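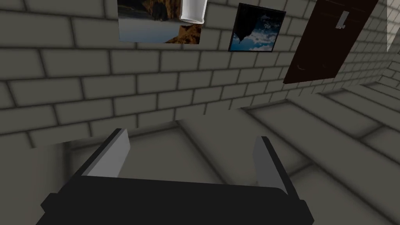
Brick wall and gray floor. Check both before choosing a cleaner.

Cleaning and Sealing Interior Brick

Basement passages, utility rooms and workshops often have bare brick walls. Brick is durable, but it is porous, and most damage to it indoors is done during cleaning. The notes below cover dust, white deposits, stains, joint repair and sealing. They apply to fired clay brick with cement or lime mortar. They do not apply to painted brick, which should be treated as a painted surface.

Before you start

Find out what the mortar is. Scrape a joint in a hidden spot with a steel key. Lime mortar powders easily and is usually pale. Cement mortar is harder and the key leaves only a mark. A house built before the 1930s is likely to have lime somewhere in it, even if later repairs were done in cement.

Test for loose faces. Press a strip of masking tape to the brick, pull it off, and look at the back. A light film of dust is normal. Flakes or grains mean the face is failing. Brush that area by hand only, and keep water off it.

Cover the floor. Brick dust is abrasive and will scratch a wood finish underfoot. Use a canvas drop cloth over wood, taped at the wall edge. Plastic sheeting is slippery and should be kept for concrete.

Dry cleaning

Start at the top and work down. Use a vacuum with a soft brush head and a fine filter bag. Follow the joints first, then the faces. A plain nylon hand brush will loosen what the vacuum leaves. Do not use a steel brush. It leaves fine wire in the surface, and the wire rusts.

For soot, use a dry rubber sponge before anything wet. Wipe in one direction and slice off the dirty face of the sponge as it loads up. Water on loose soot drives it into the pores.

Wet cleaning

Wet the wall with clean water from a spray bottle before applying any cleaner. Brick that is already damp takes up less of the dirty solution. Mix a mild dish soap in warm water, scrub a section no wider than your reach, and rinse with a sponge. Change the rinse water when you can no longer see the bottom of the bucket. Work toward the drain or door.

Pressure washers should stay outdoors. Even at 1000 psi a narrow tip will cut lime joints, and the water has nowhere to go in a closed room.

White deposits

The white powder on basement brick is usually salt carried out by moisture. Brush it off dry and vacuum it up. Washing dissolves it and sends it back into the wall. If it returns in the same place, look for the source of the water: a gutter, a grade that slopes toward the house, a sweating pipe. Cleaning has no effect on the cause.

Hard white crusts that do not brush off can be treated with a commercial masonry cleaner. Follow the label, wear gloves and eye protection, and ventilate. Do not use acid cleaners on lime mortar at all.

Reader Nives Benedetti wrote in March about deposits along the bottom courses of a cellar wall. She had sealed the wall twice and the powder kept pushing the sealer off. The sealer has to come off, and the wall needs a full season to dry before anyone decides whether it should be sealed again.

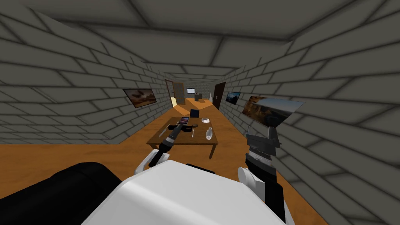
Dry time depends on air movement more than on heat. Keep stored goods and furniture clear of the wall by a hand's width, and run a fan along the length of the room so that the air passes over the brick. A fan aimed straight at one spot dries that spot and little else. With a dehumidifier, close the doors and empty the tank daily, or run a hose to a drain.

Tape a square of clear plastic to the wall on all sides and leave it overnight. Moisture on the wall side of the plastic means the brick is still giving off water. Repeat the test near the floor, where walls dry last.

Joint repair

Rake out failed mortar to a depth of twice the joint width. Use a hand tool on lime. A grinder is acceptable on hard cement joints if you can hold a straight line, but it will nick the brick at every vertical joint unless you stop short and finish by hand.

Brush out the dust and mist the joint. Pack new mortar in thin layers and let each one stiffen until a thumb leaves only a faint print. Match the old mortar for hardness first and for color second. Mortar harder than the brick forces moisture out through the brick face, and the face breaks away. Keep lime repairs damp for several days under wet burlap.

Mix only what you can place before it stiffens. Mortar that has started to set should be thrown out. Adding water to it gives a weak joint.

Sealing

Many indoor walls need no sealer. If dusting is the complaint, use a breathable penetrating type, one that does not form a film. Wait 14 days after the last wet cleaning, repeat the plastic test, then apply 2 thin coats with a low-pressure sprayer or a wide brush. Catch the runs at once. Film-forming gloss products trap moisture and turn cloudy, and removing them takes stripper. 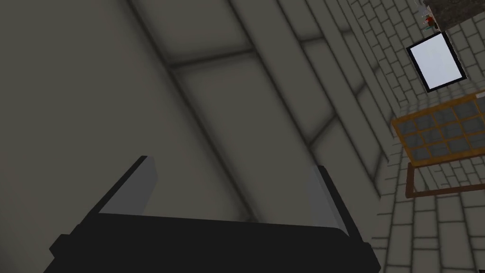 Pale brick beside gray panels. Brush the two surfaces separately.

Where brick meets another material, mask the other material before sealing. Most sealers leave a haze on smooth panels that is hard to remove once cured. Pull the tape while the last coat is still tacky.

Write the product name and date on a piece of tape and stick it inside the nearest electrical closet door. The next coat should be the same product.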